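## 3. Evaluation of the Trasteck simulation package

The Trasteck package is sold as a yearly license with a set of household rooms, a two-armed robot model and a task editor. Our group used the student license to decide whether it could replace the hand-built scenes from last year's project. Wondimu Hadgu set up the software and wrote the test scripts. Angus Ritchie ran the trials and kept the logs.

### 3.1 Setup

Installation followed the vendor's guide with one change. The default physics step caused small objects to jitter on hard surfaces, so it was halved for every run reported in this section. All other settings were left as shipped.

Two room sets were tested, named Flendham and Bedumora in the package. Both include a kitchen counter, and the task editor can place objects on it by hand or at random. Random placement rejects a layout if two objects overlap, but it does not check whether the arms can reach them. We added that check ourselves in a short script.

The view used for control is taken from the robot model and looks forward over the top of its body. Both arms enter from the sides, which means the operator can judge the distance from gripper to counter without switching views.
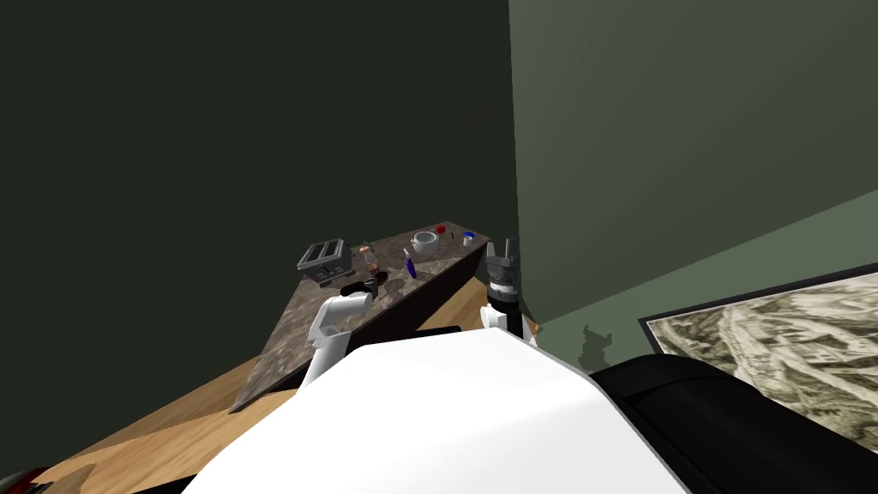

Control input came from a pair of handheld controllers. Lag was low enough to be ignored in slow motions. In fast motions the arm trailed the controller and then overshot, and this was the main cause of objects being knocked over during practice.

### 3.2 Trials

Each trial consisted of one pick and one place on the counter, with a limit of 59 seconds. A trial counted as a success if the object stayed upright at the target after release. We ran 300 trials, of which 163 were successful.

Of the failed trials, 108 were lost at the grasp. Thin objects were the hardest, as the fingers closed above them or pushed them along the surface. The remaining failures were time-outs and drops, which the log format does not separate. Bowls were gripped at the rim with few problems once the approach angle was fixed.

### 3.3 Assessment of the product

The rooms load quickly and the object models are good enough for grasp practice. The documentation is weak. Contact friction is listed in the editor without units, and the vendor's reply to our question pointed to a page that covers only the previous version.

Log export is limited to one trial per file. Wondimu's merge script is included in Appendix B.

Compared with the Gachanja kit used last year, setup time was much shorter, but we had less control over the contact model. We recommend Trasteck for operator training and layout tests. Grasp results should be repeated on hardware before they are used in the final design.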